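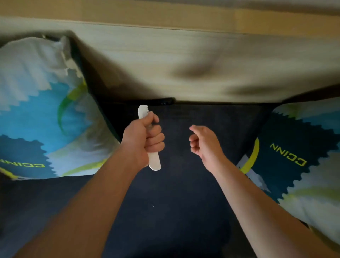
The Stodunham Hairdressers' Strike was a labor dispute in the town of Stodunham that began in September 1911 and lasted 71 days. It involved workers at barbershops and salons owned by the Riis company, who were paid by the customer and had to buy their own tools. A plain comb, with fine teeth at one end and a rounded handle at the other, was among the items charged against wages, and it became the badge of the strike. Marchers carried combs upright in a closed fist.

Background

Shop assistants in Stodunham commonly worked 60 hours a week. A first union, the Pallamov Circle, was formed by workers who met in a tea room on Pallamov Street. It had 100 members when the company announced a cut in rates.

The strike

The walkout started at the Anow Square shop and spread to the other Riis shops within a week. Laundry workers joined in sympathy – their own contract was due to end that winter. A relief fund raised 3552 crowns, most of it from dockworkers and printers.

Outcome

The company dropped the tool charges and restored the old rates, but refused to recognize the union. The Circle later merged with the town's general workers' union.

Legacy

A plaque was unveiled at Anow Square on May 17, 2019.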